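Ticket 3564 - Packing list shows checked items as unchecked after sync
Product: Kendgate trip planner, web and phone
Opened by: Estrella Sandoval
Assigned to: Eliseo Quezada
Status: Resolved

Original report

I made a packing list on my laptop for a November trip to Tilstead and checked off most of it. When I opened the same list on my phone, everything under Clothes was unchecked again. Toiletries and Documents were fine. I signed out and back in on both devices and it made no difference.
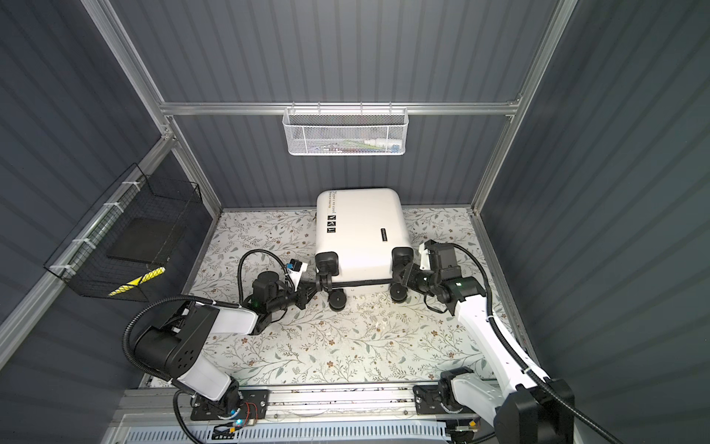
The list has 248 items because I copied it from an older trip and kept adding to it. My sister has the same app with a short list and hers syncs fine. I'm on the paid plan.

Reply from Eliseo Quezada

Thanks for the details. Please try these in order and tell me where it changes, if it does.

1. On the phone, open Settings, then Sync, and read me the error code if there is one.

2. On the laptop, export the list as a text file before you do anything else. The checkmarks are saved in the export.
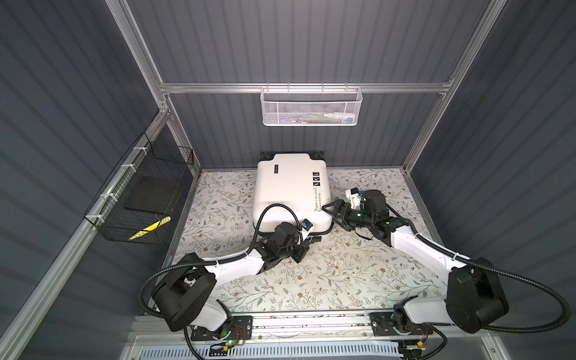 3. On the phone, clear the local copy (Settings, Storage, Clear lists). Don't use Delete account data - that one removes the server copy too.

4. Open the list again on Wi-Fi and leave it on screen until the spinner stops.

Reply from Estrella Sandoval

Error code was 940. Export worked. After step 4 the first part of Clothes came back checked, but everything from "khaki pants" down is still unchecked.

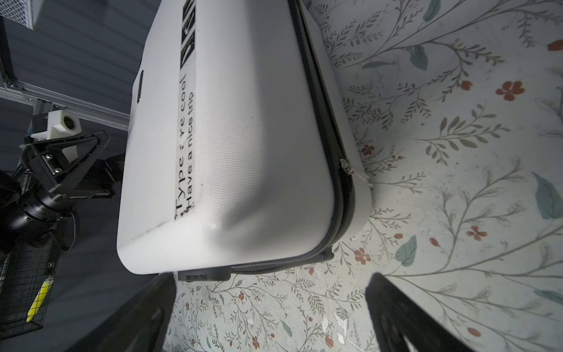
Suitcase with "Have a nice trip" sticker

Reply from Eliseo Quezada

Code 940 means the phone gave up partway through one category. Each category is sent in a single batch, and the limit is 100 items. How many do you have under Clothes? If it's over 100, split it in two on the laptop and sync again.

Reply from Estrella Sandoval

Clothes was over the limit. I moved the pants and sweaters into a new category called Clothes 2. Both devices match now. 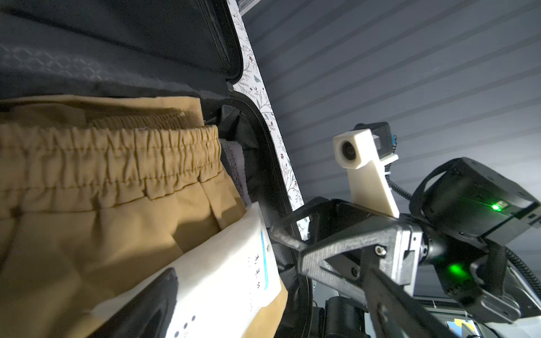

INTERNAL NOTES

Citlali Zepeda reproduced this on a test account. The web version lets you go past the limit with no warning, and the phone drops the rest of the batch. The fix is to send large categories in more than one batch. Hildegard Engelhardt has it for the next phone release. Until then, use the split as the workaround and link this ticket.

Help page on sync errors updated to list code 940. Customer confirmed OK to close.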